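4.2 How the field kitchens fit into a brigade move

I came to this part of the study expecting to write a page on fuel and be done with it. Fuel is what everybody asks about when a brigade has to pick up its support area and shift it down the road, and we had good numbers for it. Then I started reading the logs from the Drestlow exercise and found that the feeding plan kept turning up in the margins, often in capital letters.

A quick recap for anyone who skipped section 3. The exercise moved a support battalion from Nistholm to Montes in two bounds. Each bound had its own feeding plan, written by the battalion staff and checked (on paper, at least) against the road schedule. The force to be fed was 2,638 people, counting attachments. That count comes from the movement order and I've used it all the way through, even though the ration requests wander above and below it depending on who was signing.

The first bound went the way the planners drew it up. Hot food went out before the vehicles lined up, cold packs were carried in the cabs, and the kitchens rolled near the tail of the column. My only gripe is with the water trailers, which were listed under engineers in one annex and under supply in another. Agata Zuccaro, who went through the annexes with me, had three different versions of that table on her desk, and we ended up going with the one the drivers had been handed.

The second bound is where it gets interesting! The route was changed late, the kitchens were moved up in the order of march, and the company that normally pulled guard on them stayed behind at the old site. So you had kitchens arriving early at a place with no perimeter and no marked parking, and cooks who were told to wait for a guide. The log has a long gap there. I'm careful about gaps, since a tired clerk can make a quiet hour out of a very busy one, so I haven't treated it as idle time in the tables.

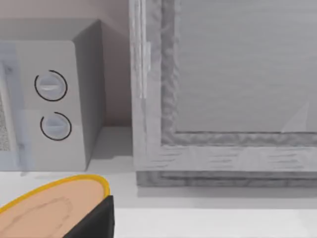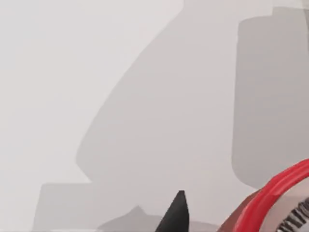
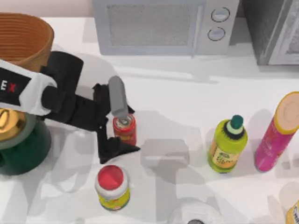 Figure 2. Simulated views from a single rendered setting.

What I did do was ask people. Tài Lục ran the interviews and talked to drivers, cooks and the movement control staff separately, which I'd recommend to anyone doing this kind of work (you get very different stories when the boss isn't in the tent). The drivers mostly blamed the route change. The cooks mostly blamed the guide. Movement control told us the kitchens should never have been moved up in the first place, and they had a point, though the request to move them had crossed their own desk and come back approved.

I've gone back and forth on how much weight to put on all this. A single exercise is thin evidence, and Drestlow has good roads and friendly weather in May. Still, the pattern lines up with the older march tables we collected in section 2, where support units that changed their order of march late tended to lose time at the release point, well after the driving was over. Our planning tool, Tilen, doesn't catch this at all. It treats a unit as ready once its last vehicle crosses the line. A kitchen that has crossed the line but has no water, no guard and no place to park counts as ready in Tilen, and I don't think any cook alive would agree.

So for the runs in section 5 I added a settling time for each kitchen after arrival. It starts when the vehicles stop and ends when the first meal can be served, and it gets longer if water or security shows up late. I kept it simple on purpose. There's a fancier version in which settling time also depends on light and ground conditions, but we had so little data on either that I'd have been making up the curves, and the reviewers of our earlier draft were already grumpy about curves.

Two things I left out. Medical feeding has its own chain and its own paperwork, and mixing it in made the tables impossible to read. I also left out contracted catering at the old site, which kept running after the main body had gone and fed the rear party. It matters for cost, and I'll come back to it in section 6, but it does nothing to the movement timeline.

The order of march used in the baseline runs is the one issued before the late change. Where I use the revised order, the run is marked with an R.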